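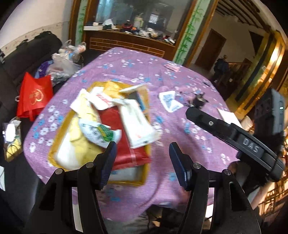 Lultach fever

Lultach fever is a viral illness spread mainly by the bite of infected sandflies. It is named after the market town of Lultach, where the first recognised outbreak took place. Most people who catch it recover fully within two weeks, although tiredness and joint pain may last longer. The illness does not normally pass from one person to another.

Signs and symptoms

Symptoms begin three to eight days after a bite. The usual first signs are a sudden high temperature, a headache behind the eyes and aching in the back and legs. Many patients also have red eyes, and a small number develop a faint rash on the chest that fades in a day or two. In young children the illness is often mild enough to be mistaken for a cold.

Serious complications are uncommon. A few patients have swelling of the lining of the brain, which needs hospital care. Deaths have been recorded only in people who were already ill with something else.

Cause

The virus is carried by sandflies that breed in damp soil, animal shelters and the cracks of old walls. Rodents are thought to keep it going between seasons, but live virus has been found in only one species, a field vole. Goats and sheep can carry antibodies without becoming ill.

First outbreak

The first cases came to notice in September, when the clinic in Lultach began seeing farm workers with fever who tested negative for malaria and influenza. By the end of the season 607 cases had been recorded in the town and nearby villages, and 49 patients had been admitted to hospital. The physician Mesfin Gebremichael noticed that nearly all of the early patients slept on ground floors, and suggested that a low-flying insect was responsible.

Samples were sent to the regional laboratory at Dradau. The virus was grown there from the blood of a shepherd and shown to be unlike any strain in the laboratory's collection.

A smaller outbreak followed in the Jornora valley, with 367 cases. It began in the lower villages and moved uphill as the weather warmed.

Dispute over origin

Some newspapers claimed that the virus had escaped from the Dradau laboratory, which had worked on related sandfly viruses for several years. The laboratory denied this and opened its freezer records to an outside review led by Dwight Ouellet. The review found no sign that the virus had been held there before the outbreak – but it criticised gaps in the older records, some of which had been kept only on paper.

Later testing of 3190 stored blood samples found antibodies in people who had given blood well before the laboratory was built. Most researchers now accept that the virus had been present in the area for a long time without being recognised.

Diagnosis and treatment

A blood test can detect the virus during the first five days of fever. After that, doctors look for antibodies. There is no specific treatment. Patients are advised to rest, drink plenty of fluids and take paracetamol for pain.

Prevention

No vaccine is available. Fine-mesh bed nets treated with insecticide give good protection, while ordinary mosquito nets let sandflies through. Clearing rubble and moving animal pens away from houses also reduces the number of bites.

See also

Sandfly
Insect-borne disease
Laboratory biosafety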